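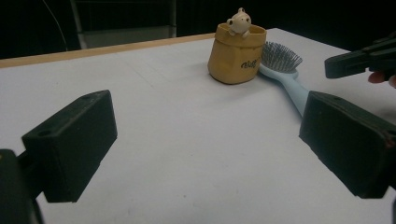 Betreff: Re: [Jutidia-Fensterbank] Chili und Basilikum im März, was mache ich falsch?
Von: Adwoa Nartey
An: Liste Jutidia-Fensterbank

Liebe Comfort, liebe alle,

danke für deine genaue Beschreibung, damit kann man gut arbeiten. Ich antworte etwas ausführlich und bitte um Entschuldigung, wenn ein Fachwort nicht ganz stimmt. Ich habe das Gärtnern in einer anderen Sprache gelernt als in der deutschen.

Comfort Amissah schrieb:
> Hallo zusammen,
> ich wohne seit dem Herbst in Kelden, dritter Stock, Fenster nach Osten,
> Heizung direkt darunter. Ende Februar habe ich 12 Körner von der Chili
> Akpalu gesät, dazu eine Schale Basilikum. Die Chili sind zum Teil
> gekommen, aber sie sind sehr lang und dünn und legen sich um. Beim
> Basilikum wird der Stängel unten braun und dann fällt alles zusammen.
> Gegossen wird jeden Morgen. Die Erde ist normale Blumenerde. Als
> Übertopf nehme ich Papierbeutel, weil sie mir gefallen, aber der
> Boden wird immer weich.
> Fragen: Ist es das Licht? Muss ich neu anfangen? Und taugen die
> Papierbeutel überhaupt etwas?
> Viele Grüße
> Comfort

Ich gehe der Reihe nach vor, das Licht zuerst.

Licht und Wärme

Ja, nach meiner Meinung ist es das Licht, aber zusammen mit der Heizung. Im März ist ein Ostfenster am Vormittag noch gut und danach für Chili zu dunkel. Wenn es unten gleichzeitig warm ist, will die Pflanze schnell wachsen und hat dafür nicht genug Licht. Dann wird sie lang. Zum Keimen ist die Wärme richtig, nach dem Keimen sollte die Schale weg von der Heizung.

Ich habe seit zwei Wintern eine einfache LED-Leiste mit 2.000 Lumen. Sie hängt 40 cm über dem Tisch, bei ganz kleinen Sämlingen hänge ich sie tiefer. Am Morgen schalte ich sie ein und am Abend vor dem Schlafen aus. Eine Zeitschaltuhr wäre vernünftiger, ich habe noch keine gekauft.

Deine langen Chili musst du nicht wegwerfen. Beim Umtopfen setzt man sie tiefer, bis knapp unter die Keimblätter. Meine haben das immer gut vertragen.
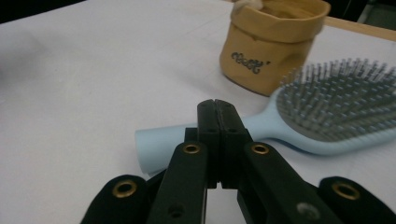 Übertöpfe aus Papier

Ich mag diese Beutel auch sehr, besonders mit umgeschlagenem Rand. Man soll aber nicht direkt hineinpflanzen, auch wenn innen eine Folie ist. Meine ersten Beutel waren nach kurzer Zeit unten weich und haben auf dem Holz einen Ring hinterlassen, den ich bis heute sehe.

Seitdem mache ich es so: Die Pflanze steht in einem normalen Plastiktopf von 8 cm, der Topf steht in einem Glas oder in einem abgeschnittenen Joghurtbecher, und erst darum kommt das Papier. Zum Gießen nehme ich den Topf heraus, lasse ihn in der Spüle abtropfen und stelle ihn danach zurück. Wer das zu umständlich findet (mein Mann findet es), der nimmt besser Keramik.

Erde, Gießen und das Basilikum

Der braune Stängel klingt nach Umfallkrankheit. Das ist ein Pilz in der Erde, der kommt bei zu viel Nässe und zu wenig Luft. Diese Schale würde ich ganz entsorgen, die Erde bitte nicht weiterverwenden, und die Schale mit heißem Wasser und Spülmittel waschen.

Für die neue Aussaat:

1. Anzuchterde nehmen, keine Blumenerde. Ich kaufe die von Kasen, weil sie fein gesiebt ist, jede andere torffreie geht vermutlich auch.

2. Die Erde vorher befeuchten, so dass sie beim Drücken zusammenhält und kein Wasser herauskommt.

3. Basilikum nur auf die Erde streuen und leicht andrücken. Es ist ein Lichtkeimer. Den Fehler mit dem Zudecken habe ich selber zwei Jahre lang gemacht.

4. Von unten gießen, also Wasser in die Untertasse und den Rest nach einer halben Stunde wegschütten. Jeden Morgen ist zu oft. Ich hebe den Topf mit der Hand an, und wenn er noch schwer ist, warte ich.
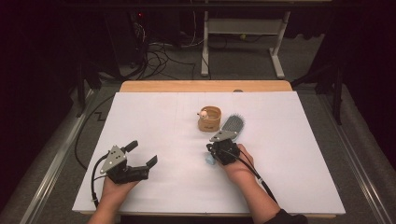

5. Wenn eine Haube auf der Schale liegt, dann jeden Tag kurz lüften und sie ganz abnehmen, sobald das erste Grün zu sehen ist.

6. Düngen erst nach dem Umtopfen, und dann nur die halbe Menge von dem, was auf der Flasche steht.

Noch zur Sorte Akpalu, weil im letzten Jahr jemand auf der Liste danach gefragt hat: Bei mir keimt sie langsam und ungleichmäßig. Wenn bei dir von den Körnern noch einige fehlen, würde ich die Erde nicht wegwerfen. Mein spätestes Korn kam, als die anderen schon die zweiten richtigen Blätter hatten, und diese Pflanze hat am Ende am meisten getragen.

Falls du doch neu säen musst, habe ich noch Samen übrig und kann sie dir im Briefumschlag schicken. Schreib mir die Adresse bitte privat und nicht über die Liste.

Eine Frage habe ich auch an alle: Hat jemand Erfahrung mit Trauermücken in torffreier Erde? Die gelben Klebetafeln fangen bei mir viel, aber es werden nicht weniger.

Mit herzlichen Grüßen
Adwoa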